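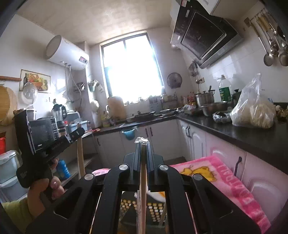
Fernness Home Hot Water Pilot
Second progress report to the Trirnance Fund
Prepared by Ingvar Hedegaard, program lead

Where we are

The pilot is halfway through its planned six months and I think it is time to be plainer than we were in the first report. That report said early results were "encouraging." I signed it, so I can't blame anyone else for the word, but I don't think we had earned it. We had a handful of phone calls and one set of meter readings, and most people are polite on the phone.

The idea behind the grant was simple. Many older apartments in Fernness heat their water with small electric tanks in the kitchen or bathroom. Tenants leave them switched on day and night. The proposal claimed that a plug-in timer, a one-page guide and a home visit would cut what these households spend on hot water. You gave us money for timers, visits and a small amount of staff time.

What we have done

Timers are now in place in most of the homes that signed up. Two households dropped out, one because the family moved and one because the tenant got tired of cold water in the evening and pulled the timer off the wall. I have some sympathy. The factory schedule assumes that everyone washes at 7 in the morning, and plenty of people in this town work nights.

Home visits are behind. Poul Skov has been doing nearly all of them himself, and each one takes longer than we budgeted. The plan allowed for a quick check of the tank, the setting and the timer. In practice people want to talk about the whole bill, the landlord, the window that won't shut. Poul does not cut them off and I have not asked him to, but the schedule was written by someone who had never done a visit. (That was me.)

The guide went out in November. It was written by Bedirano, the design firm named in the proposal, and it looks good. I am less sure that anyone reads it. On follow-up visits Poul found it in a drawer more often than on the wall, and several tenants said they had never seen it.

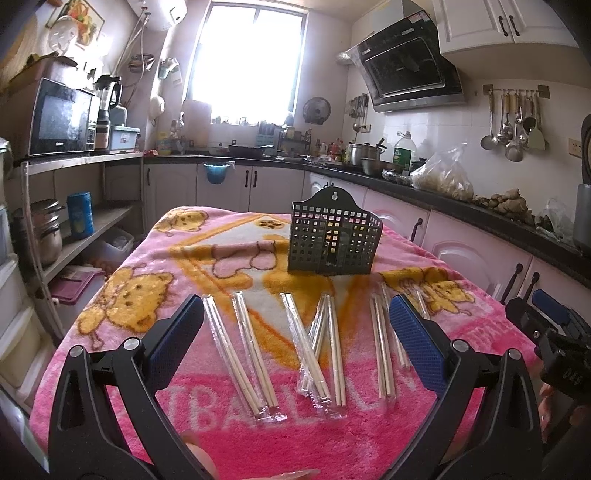 One of the kitchens in the pilot area.

What the numbers say

Not much yet. Average use is down compared with the same weeks last year. Before anyone puts that in a newsletter, I would point out that the fall has been mild, that electricity prices went up over the summer, and that people who volunteer for a savings program are often people who were going to save anyway. We have no comparison group. The proposal mentioned one, and it was dropped to keep the budget down. I agreed to that at the time and now think it was a mistake.

There is a second problem. The meters measure the whole apartment, and hot water is only part of it. A family that buys a space heater will look like a failure, and a family that goes away for two weeks will look like a triumph. Vigfúsdóttir, the consultants who process the readings, have offered to "correct" for this with a model. I asked what the model assumes and got a slide deck back. I would like a written answer before we pay for it.

Money

Spending is close to plan overall, but the lines inside it have moved. Timers cost less than expected. Travel and visit time cost more. We have $620 left in the printing line and I ask your permission to move it to visits. A second print run of a guide that lives in drawers does not seem like a good use of it.

What I doubt, and what I don't

I doubt that the timer alone does much. Small tanks are often decently insulated, and a tank that sits switched off for hours still has to be heated back up. The saving is whatever heat would have leaked out in between, and for a small tank that may be a few coins a day. The supplier's brochure promises far more – I have asked them where the figure comes from and am still waiting.

I don't doubt the visits. In three homes Poul found a thermostat set to its highest point, where it had apparently been since the tank was installed. Turning it down took a minute and cost nothing. He has also found dripping hot taps, which waste more than any timer will save. Neither of these was in the proposal. If the pilot ends up showing that a patient person with a screwdriver does more good than the hardware, I would rather report that than bend the figures to fit what we applied for.

Next steps

Poul will finish the first round of visits before we install any more timers. Remaining homes will have their schedule set with the tenant present, around the hours they keep. We will ask a small number of households on the waiting list to share their readings without getting a timer, so there is at least something to compare against. It will be a weak comparison and we will say so.

I would also ask the Fund not to use the "one fifth off your bill" line from the launch event until we have a full set of readings. It has already turned up on the town's website, and tenants have started quoting it back to us at the door.

The next report will include the readings in full, with the dropouts left in.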